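Clothes off a couch: does re-picking the grasp midway help?
Forum: Home manipulation > Soft stuff

wandance_24
Finally have something to show! Lucero Cuadros and I have been training a two-arm policy to clear laundry off a couch, and the change we're excited about is tiny. The old version chose a grasp point once and stuck with it. The new one chooses again from the wrist view right before the fingers close — same network, same 2258 demos, one extra look.
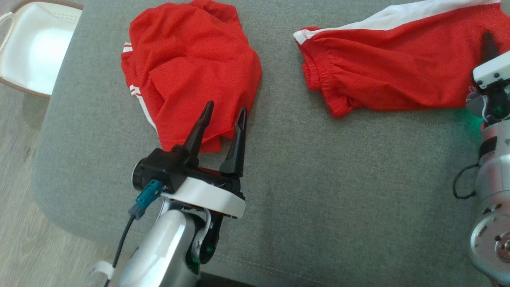
Red clothes on a gray couch, head view first, then wrist view.
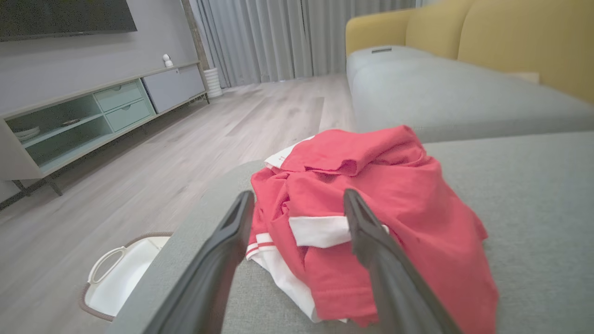
With the single pick we finished 5 of 24 trials. With the second look we got 13 of 24, and I was grinning all Sunday. Trim and cuffs seem to help a lot, I think because they give the network an edge to hang on to.

fullasano
Love this. Do you freeze the arm for the second look or do it on the fly?

wandance_24
On the fly. Freezing worked too but it was painfully slow.

lunlow
Nice jump, but I don't buy the trim explanation yet. Red and white on gray is about as friendly as contrast gets. Try a gray sweatshirt on that couch and I bet the gap shrinks.

wandance_24
Fair, we haven't run gray on gray. I'd still bet on the second look though!

colombo
I'd go the other way from lunlow. Low contrast is where a close view should help most, the head camera would be hopeless there. My worry is 24 trials. Same starting heaps for both versions?

wandance_24
Same clothes, but we re-tossed them every time.

lunlow
Then match the heaps before you compare anything. Flurina Eberhard on the cloth board has a good post on resetting piles from a saved photo.

wandance_24
Reading it now, thanks. Will rerun with matched heaps and a gray hoodie and post the numbers in this thread, good or bad.

fullasano
Please post the failures too — I want to see where it grabs the cushion.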